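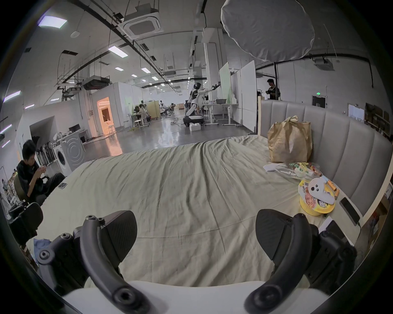
邮寄票的补录单，在表里要不要单独算一个投票站？

并入选民登记所在的投票站，补录单的页码写在备注栏。

2021-07-12 工作记录
项目：Wircombe 区议会选举（一月那次）计票记录的重录和核对
在场：Hui-mei Tu、Gordon Fortin、我。Jade Petrenko 下午接入。

上次记录停在总数对不上的地方。我们录出来的有效票比选举办公室公布的汇总表多 170 张，各名单都有多出来的，没有集中在一家。上午先处理这个，议席分配的比较往后放，总数没对平之前算出来的席位没有用。

原始材料还是那份扫描件，94 页，含封面、各投票站的计票记录、补录单和最后的签字页。页码以扫描件的顺序为准，不用纸面手写页码，手写的有重号。

先按投票站分开减。17 个投票站里有十六个与公布数完全一致，差额全部落在“河岸学校”那一站。早该先做这一步。之前一直按名单汇总来比，差额散在各家名单里，看上去像是很多小的录入错误，实际只有一处。

翻回河岸学校那几页。现场计票记录一张，后面跟着一张邮寄票补录单，再后面还有一张“更正后合计”。更正后合计已经把邮寄票加进去了。我们录的时候把更正后合计当作现场数，又把补录单加了一遍。把补录单那一行的数清零，差额归零，五份名单逐项相符。Gordon 拿纸笔独立加了一遍，结果相同。

处理：不删行。补录单那一行保留，状态改为“已含于更正合计”，求和时跳过。删掉的话以后别人对照扫描件会以为我们漏了一页。

顺手查了别的站有没有同类情况。有补录单的站还有三个，都没有更正合计页，加法是对的。

关于录入表的字段，今天定下来这样，旧表由 Hui-mei 统一改：

投票站编号：沿用选举办公室的编号，不自己重排。
页码：扫描件页码，一条记录跨两页时写起止。
票的类别：现场、邮寄、代投。代投在本次材料里只有现场记录单上的一个小格，能读就录，读不清写“不清”，不要填零。
名单得票：按选票上的顺序，五列。
空白票：单列。
无效票（有标记但不合格）：单列。
合计：照抄纸面，不用公式。另设一列由公式算，两列相减不为零的就标出来。
录入人、复核人：写全名，不写缩写。

最后一条是因为一月底那批旧表里有几行只写了“G.”，现在说不清是谁录的，只好全部重看。

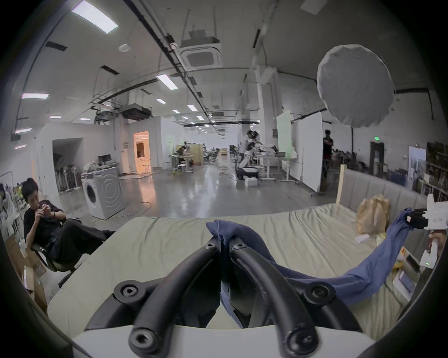 空白票算不算进门槛的分母？

按 Wircombe 的规则，门槛以有效票为分母，空白票和无效票都排除在外。

接着是无效票。公布的汇总表只给了一个数，806，没有分空白和标记不合格。我们从各站记录加出来也是 806，总数没有问题，麻烦在拆分上。大部分站的记录单有两个格子，分别填空白和不合格。有两个站用的是旧版表格，只有一个格子，写着“无效及空白”。

讨论了三种做法。Hui-mei 主张按其他站的平均比例拆，这样每站都有完整数据，后面做图方便。Gordon 不同意，他认为空白票的比例在各站之间差得很大，城北几个站明显高，拿平均数去填会把差异抹平，而我们后面想看的就是这个差异。我倾向于留空。最后的结果是：主表留空，合计列照填；另存一份带估算拆分的副表，只供画图，文件名里写明“估算”。报告里引用空白票数字的，一律用主表，并注明缺两个站。

Jade 提了一个没想到的问题。旧版表格的“无效及空白”那一格，会不会把信封里没有选票的情况也算进去？现场投票要先把选票装进信封再投入票箱，空信封在新版表格说明里算空白票，旧版没有说明。她打算去信问选举办公室。没有回复之前，先在备注里写“口径未确认”。

午饭后做议席分配。

总数对平以后重新跑了一遍。用的是 Pleltik 里现成的分配模块，同时 Gordon 在电子表格里手工列除数表做对照。两边都用核对后的票数，门槛先过，过不了门槛的名单去掉。五份名单里有一份没有过门槛，和公布结果一致。

顿特法（除数一、二、三……）的结果与公布的席位完全一致，说明规则读对了。圣拉格法（除数一、三、五……）只有一席不同：最大的名单少一席，第四名单多一席。其余不变。

这一席决定多数归属。按公布的结果，最大名单加第三名单刚好够过半，选后两周就签了联合协议。换成圣拉格法，这两家就差一席，要么拉第四家进来，要么做少数派执政。写报告时这里要小心措辞。我们能说的是同样的票在另一种除数下席位怎么变，不能说换了规则就会出现另一个执政联盟。规则变了，各家报名单的方式、选民的投法都可能跟着变。Urszula 上次看初稿的时候在这一段画了两道线，意思相同。

还试了改动门槛。门槛取消后，第五名单在顿特法下仍然拿不到席位，在圣拉格法下拿到一席，从第二名单那里来。所以在这次选举里，顿特法之下门槛没有实际作用。这个结论只对这一次的票成立，Kivamley 的数据还没有跑，不要往外推。

Pleltik 的一个问题记一下：两份名单的商相等时，它按输入顺序取前一个，没有提示。这次没有碰到相等的情况，不影响结果。但规则里写的是商相等时总票数多的一方得席，再相等才抽签。Gordon 会在调用前把名单按总票数从多到少排好，这样默认的顺序就和规则一致。完全同票的情况另写一个检查，遇到就停下来报错，由人处理。以后跑小区的数据很可能会遇到，票少，同商不罕见。

下午后半段对会议记录。新一届区议会第一次会议的记录有公开版，里面有主席和各委员会的表决结果。我们想把表决票数与席位对起来，看联合协议的两家有没有人不跟票。记录只写赞成、反对、弃权的总数，没有逐人名单，所以最多能说“赞成票比两家席位之和少一”，不能说是谁。主席选举是无记名的，少的那一票甚至可能来自缺席。出席名单在附件里，附件的链接失效了。Manon Beaulieu 那边去年存过一批区议会的附件，写信问她有没有这一届的，估计没有，时间对不上，问一下不费事。

副主席的职位给了上一届的同一个人，四个委员会里有三个主任也没有换。Hui-mei 想为人事延续性加一个变量，即新一届执行层里上届留任者所占比例。我同意加，但是定义要先写清：同一职位留任算一类，换了职位仍在执行层的算另一类，不合并。本届就有一个人从财务转到了规划，按哪种定义算，比例差得不少。
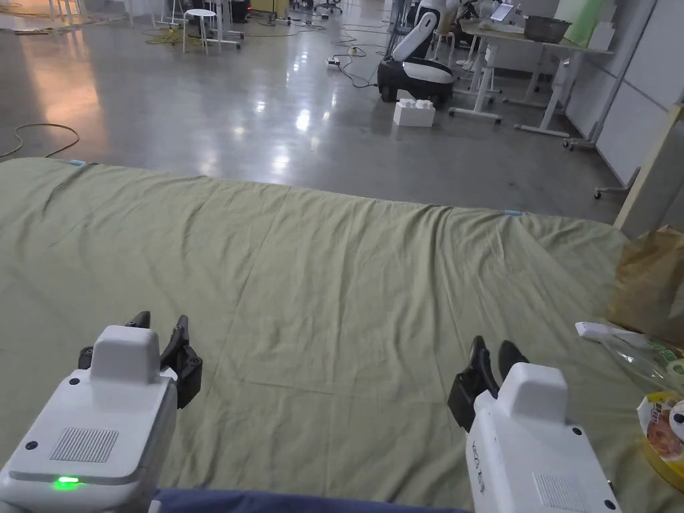 两只白色手持夹爪，下面是灰绿色的布单

改动后的文件都放在共享目录的 Wircombe 文件夹下。主表换了新版本，旧主表改名加“停用”，没有删。引用旧数字的地方我查到两处：初稿的表二，还有给 Kivamley 那边发过去的摘要。初稿今天改了。摘要里有效票总数是错的，席位没错，晚些由我写一封更正，附上河岸学校那三页的页码，对方自己也能核。

河岸学校这件事，复核流程也要跟着改。当时录入和复核都做了，两个人各自录一遍再比对，两遍完全一样。两个人都照着同一个错误的理解去录，比对查不出来。以后双录完成后加一步：每站的合计直接对公布的站级数字，对完才能并入主表。公布数有可能本身有错，所以对不上时不改我们的数，先登记差额和页码，再回头看原件。

另外，录入说明里“补录单”一节写得太短，只有一句“补录单另起一行”。今天改成：

先看该站有没有更正合计页。有，则名单得票以更正合计为准，补录单照录，状态填“已含于更正合计”。没有，则补录单另起一行，票的类别填“邮寄”，正常求和。更正合计页没有签字的，照录，并在备注写“未签”，当天报给复核人。

河岸学校的更正合计页有三个签字，其中一个看不清，不影响。

没有解决的：

旧版表格两站的空白票口径，等选举办公室回复，Jade 跟。
首次会议出席名单，等 Manon 回信。
代投格有四处读不清。扫描分辨率不够，能不能去看原件还不知道，Gordon 打电话问。
留任变量的定义，Hui-mei 写一段，发给 Urszula Kołodziej 看过再定。
Pleltik 同商检查，Gordon 写，写完拿一组人为造成同票的数据试一遍。
城北几站空白票偏高，暂时不解释。上一次选举这些站的边界不一样，直接比没有意义，要先找到新旧边界的对照表。

Kivamley 的扫描件已经下载完，页序是乱的，封面在中间。开始录之前先整理页序，做一张页码对照，不要边录边理。

补一条，收工前 Gordon 发现主表里公式合计列有一行引用错了位置，少加了第五名单。纸面合计是对的，差值列已经标红，说明标红起作用。公式改好，差值归零，席位计算用的是名单得票列，不受影响。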